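3.2. Entorno de simulación y tareas

El trabajo se desarrolló en la asignatura optativa de robótica de servicio, con siete estudiantes repartidos en dos grupos. Todos los ensayos se hicieron en simulación. El grupo Bruvo programó el control de las pinzas y el grupo Bomov se ocupó de la planificación con dos brazos en una vivienda virtual con cocina abierta (figura 2).
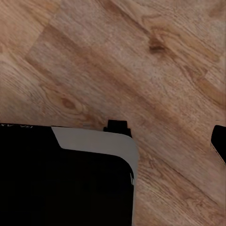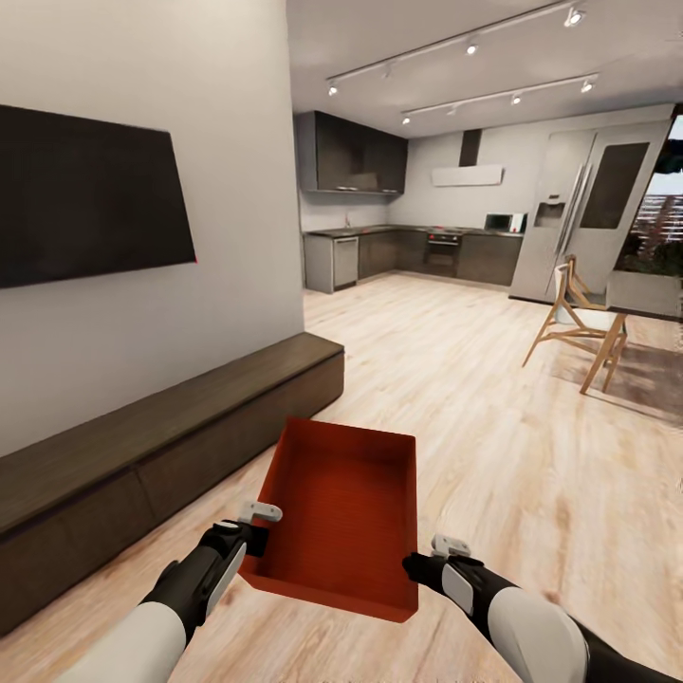

Figura 2. Imágenes del simulador: pinza ante una superficie de madera (primera imagen) y dos brazos que sujetan una bandeja vacía (segunda imagen).

Cada episodio tenía una duración de hasta 60 segundos. Al terminar ese plazo el simulador reiniciaba la posición de los objetos y guardaba las trayectorias articulares junto con las imágenes de las cámaras. Los estudiantes teleoperaron los brazos por turnos desde el aula de informática, con la interfaz Bindstead, desarrollada en un curso anterior del mismo departamento. En total se registraron 226 episodios entre febrero y abril.

Un episodio se consideró válido cuando la bandeja llegaba a la zona de destino sin superar la inclinación máxima fijada en el guion de la práctica. La comprobación era automática, aunque los grupos revisaron además las grabaciones de los casos dudosos. En las primeras semanas el fallo más frecuente fue la falta de sincronía entre ambos brazos: uno comenzaba a elevar la bandeja antes de que el otro hubiera cerrado la pinza. El grupo Bomov añadió una condición de espera al controlador y los episodios posteriores se grabaron con esa versión.

Para el entrenamiento se utilizó el módulo Sisodia con la configuración por defecto, salvo la frecuencia de muestreo, que se redujo por limitaciones de memoria en los equipos del aula. Los episodios anteriores al cambio del controlador se conservaron en un conjunto aparte y no intervienen en los resultados del apartado 4.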